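Progress Report to the Hesness Fund
June 8, 2021
Prepared by Chie Tanabe, Operations, Zwane Home Services

Since January, the gripper unit has worked alongside our cleaning staff in 27 serviced apartments at Culham. Staff now begin each visit with kitchens and bathrooms -- the unit is assigned to living room floors.

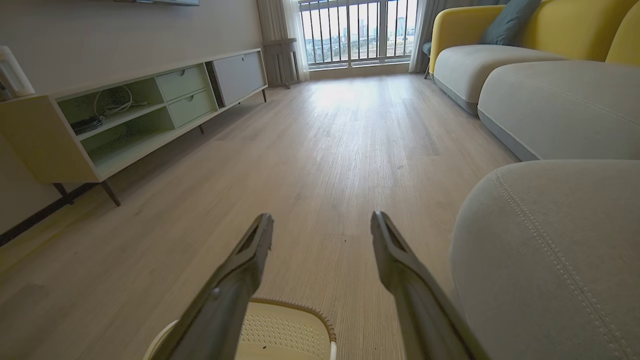
Gripper fingers over the living room floor, between the TV cabinet and the sofa.

Five cleaners have completed the 20-hour operator course and moved to a higher pay grade. No positions were cut. Obinna Babalola has revised the shift plan so that each operator works with a second cleaner. Staff have asked for more time between apartments, and this request is under review. Spending on training remains within budget.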